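Wrist cam pose drifts when the tag cube is near the edge of view: filter it or fix it upstream?

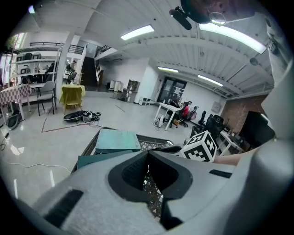 View from the gripper over the basket, tag cube on the rim to the right of the teal board.

plenton_dave_k
Posting this in software because I'm pretty sure it's a software problem. We track the handheld gripper with visual-inertial SLAM and use the tag cube as an anchor, so every session ends up in the same coordinate system. Works great for most of a session. Then I get stretches where the gripper pose hops sideways by 9 mm for a few frames and comes right back, and the policy we train on that data picks up a little twitch right before it closes. Cute the first time, not cute after a week.

I've got 487 demos in this batch and 43 of them have at least one hop. Right now I run a median filter over the trajectory and call it a day. Would you keep filtering or rip out the anchor step? The pipeline is our own stuff on top of the Okau tracker, version from February.

mothwing
Filtering the trajectory is treating the symptom. What does the reprojection error look like on the frames where it hops? If it spikes, you're getting a bad corner fit on the cube and you should gate on it before it ever touches the pose graph.

Also, how many faces of the cube are you using? If you're solving from one face at a shallow angle you get the classic two-solution flip and no amount of smoothing is going to save you.

plenton_dave_k
I solve per face and take whichever face has the biggest area in pixels. So... yeah, one face at a time. I can hear you sighing from here.

mothwing
I am sighing. Do a joint solve! You know the cube geometry, so throw all visible corners into one PnP and the ambiguity mostly goes away.

rustbelt_ros
Going to disagree a bit. Joint solve is good hygiene but I don't think it's the main thing. Look at the floor in that shot, it's glossy and the ceiling lights are reflecting in it. Those reflections move when the camera moves, and your feature tracker is probably hanging onto them like real landmarks. We had the same sort of hops in our place and masking the floor got rid of nearly all of them.

There's a forearm reaching in right next to the cube too. Anything moving that close to the anchor deserves a mask.

mothwing
Reflections give you slow drift in my experience. A jump that snaps back after a few frames smells like a flip. The arm I'll give you, if it covers a corner for a moment the fit could go anywhere.

rustbelt_ros
In your experience, sure. In mine I got jumps, because RANSAC would pick the reflection set as the inliers for a couple of frames and then change its mind. Depends on the tracker.

hema.pinto
Hi, I help maintain the Okau tracker (Hema Pinto, you may have seen my name on the issue list). Both of these can happen. A quick way to tell them apart: turn the anchor off, rerun the 43 bad demos with SLAM only, and plot the two trajectories on top of each other. Hops gone means it's the cube. Hops still there means front end, go look at your masks.

One more thing to check. The anchor gets a fixed covariance in the default config, no matter how big the tag is in the image or how far off center. Out toward the corners of a wide lens that's way too confident. Set anchor_cov to scaled and it'll loosen up out there. I'd like to make it the default but it breaks replays of old logs, so it's been sitting.

plenton_dave_k
Oh that is a really good test, running it now.

tallulah_b
While that's running, please don't throw out the bad demos without looking at them. We did that with a batch we were using for the Irnano planner and it turned out the dropped ones were nearly all reaches from the same side. The policy was awful on that side and it took us forever to work out why.

plenton_dave_k
OK, results. With the anchor off, 30 of the 43 are clean. The other 13 still hop. So mothwing gets most of the points and rustbelt gets some.

rustbelt_ros
I'll take 13.

mothwing
Joint solve first, then scaled covariance, then the floor mask. One at a time or you won't know which one did what.

plenton_dave_k
Joint solve is going in tonight. Hema, does anchor_cov scaled need the lens model in the config, or does it read it from the calibration file?

hema.pinto
It reads the calibration file, but only if the path is absolute. There's an open bug on that one. If it can't find the file it falls back to fixed and doesn't print a warning, so check the startup log for the line with the covariance mode.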